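Bundance Cabinet Set – Data Card
Released by the Stodside group, 2/3/23 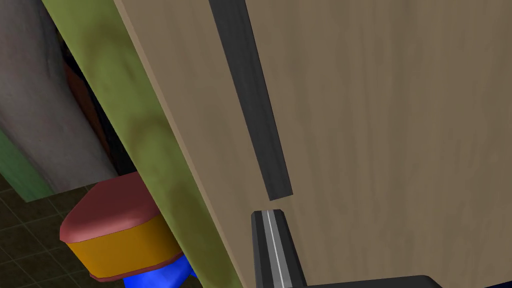
Simulated camera view: gripper finger just below the end of a dark-gray door handle.

Summary
The set holds 3,721 simulated episodes of cabinet door handling, gathered in 66 room layouts for training manipulation policies. Each episode pairs camera images with arm commands at matching time steps.

Splits
Two – train and held-out. Layouts are not shared between them.

Known limits
Surface textures are rendered and may not transfer to real doors. Episodes from the Lepik layouts lack depth images; a corrected release is planned for April.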